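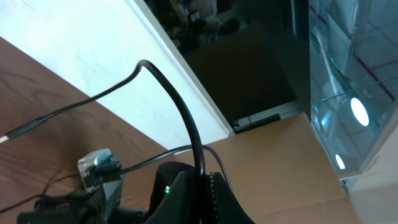 Montserrat Vallejo would like the wrist camera judged separately from the gripper that carries it, and she wrote to the newsletter to say so after the November issue. In her view, a poor grasp is too often blamed on the fingers when the view from the wrist was at fault. The Pekeo evaluation group has accepted the point, and the two will be scored on separate sheets for the remainder of the trial.

Search this site Enter keywords Go

The trial compares two grippers, listed in the plan as Stendier and Dania, on a pair of tabletop arms. Each gripper is to complete 200 grasps on a set of 26 household items. Results from the first seven items have been entered, and the full log now holds 855 lines, including repeats and aborted runs.

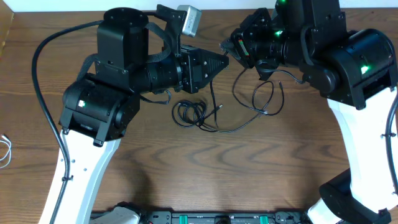

Cable routing has been added to the list of matters under review. Operators are asked to check the slack at each wrist before starting a run and to record any snag in the notes column, with the joint position if it is known. Controller settings should remain unchanged until both grippers have completed the set. Requests for bench time may be sent to the Bustamante office before noon.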